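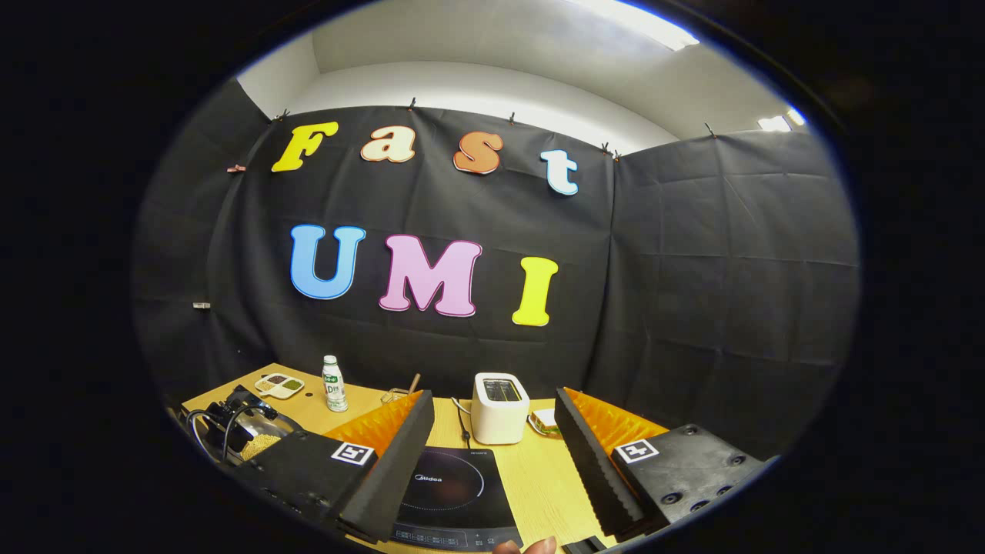
Display names on the Pliltus petition page are being changed between the signing form and the public list. The petition asks the city's Pride film festival to reopen its jury selection, and a good part of the signers are trans or non-binary members who sign under a chosen name that differs from the one on their membership record. The form has a separate field for this. What comes out on the list is either the membership name or the chosen name with its capitals rearranged. To rule out a browser fault I needed a test string with mixed case in one word and solid capitals in the next, so I typed Fast UMI, spelled as it is in the coloured letters on the black cloth. It was accepted by the form and appeared on the list as Fast Umi.

Status: open
Priority: high
Component: Viron petition module, public signature list
Reported by: Réka Bodnár
Assigned to: Tamás Deák

Steps to reproduce
Log in as a member whose record has a different first name from the one to be displayed. Open the petition and fill in "Name to show publicly". Leave "Show my name" ticked. Sign, confirm by email, reload the list.

Expected: the list shows the text entered, unchanged.
Seen: the list shows the name from the membership record. When signing without logging in, the list shows the entered text with altered capitals.

Impact
Three signers have written in to say that their former name was visible to anyone opening the page. One had the link shared in a work group before she noticed. Please treat this as a privacy matter first and a formatting matter second.

Log

Tuesday, 09:40 - Tamás Deák
Confirmed on the live site and on staging. The public list has been hidden as a stopgap and only the total is shown. Signing still works. The cached copy of the list has been cleared as well, and I have checked from an outside connection that the old page is no longer served.

Tuesday, 11:15 - Tamás Deák
There are two separate faults. The first is in the Clomby connector, which joins signatures to membership records by email address. On a match it copies the record's first name and surname over the display name. The setting is called "Prefer verified name" and it was switched on by default in the last connector update. The second fault is in our own list template, which applies title case to every name before printing it.

Tuesday, 11:50 - Réka Bodnár
Is the name people typed still stored anywhere? We can't ask everyone to sign again. Some of them will not want to come near the form a second time, and I would not blame them.

Tuesday, 12:20 - Tamás Deák
Yes. The connector writes to the display column only. The original form submission is kept in a separate table for five days and then deleted. The earliest affected signatures are two days old, so all of them can be restored. I have paused the deletion job in the meantime.

Tuesday, 14:05 - Tamás Deák
Changes made on staging:
"Prefer verified name" switched off.
Title case removed from the list template. Names are now printed as entered, with leading and trailing spaces stripped.
Display column restored from the form submissions.
Retested logged in and logged out. Fast UMI stays Fast UMI. A name with a lowercase initial and a single-word name also come through unchanged. Accented letters were not affected before and are not affected now.

Tuesday, 14:30 - Réka Bodnár
Checked against the messages from the three signers and all of them are right on staging. The confirmation email still opens with the membership name, though. Same cause?

Tuesday, 15:10 - Tamás Deák
Different cause. The greeting is filled in by the Tóth mail template, which reads the membership record directly. I have pointed it at the display name. If that field is blank, the greeting is now "Hello" with no name. The change took roughly 5 minutes to reach the mail queue, and messages sent before then will have gone out with the old greeting. These can't be recalled.

Tuesday, 16:00 - Tamás Deák
All changes copied to live. The public list is visible again. Deletion job remains paused until Réka confirms.

Tuesday, 16:25 - Réka Bodnár
List is correct on live. Please keep the ticket open. The CSV export that goes to the festival office has a "full name" column and I haven't yet checked which name it uses. No export is to be sent until that is done.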